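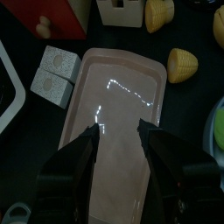 Peach tray, dark table

Toy sort-out, Clirkness playroom

We did the whole toy cupboard over in December, Fitriani Sopacua and me mostly, Hye-jin Gil in for the afternoons. 188 toys on the old list, 65 of them gone to the Ludov shop or the bin. More pictures when Rekha Nadar sends hers over.

The tray is for small stuff. Blocks, bits of pretend food, anything that ends up under the radiator. Rounded corners so it wipes out fast, warm water and a cloth, done. Shiny thing, shows every fingerprint. Dont stack them wet, they stick.

We want four more in the same colour if anyone sees them. Belard used to do them, can't find them on the site now. Ask Hwa-young Pyo, she had the old catalogue.

Posting toys next. Wooden box with a slot in the lid, goes down very well with the under threes. Lids get seperated from boxes constantly so please, lid and box back on the shelf TOGETHER. Ha-rang Ban spent a whole morning matching them up and won't be doing it twice. 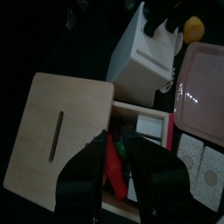 Play food was the worst of it. Everything in one big bag, no pairs, half a pizza. Now it's split, veg in one lot and the rest in another, and the Imrie kitchen set is back on its own shelf by the window. Missing the kettle. If it's at your house no questions asked.

Cards and flat pieces still need doing. Plan is one wallet per set with the name on the front. Ran out of wallets, ran out of time, had to be out by 5.

Labels: big letters, one word, low down where the little ones can see. Fitriani has the tape and the good pen.

Still to go: dressing up, train track (bring knee pads), the puzzle shelf. 69 puzzles and I doubt a third are complete. Anyone free for an hour leave your name on the sheet inside the cupboard door. Tea provided, biscuits if Hye-jin remembers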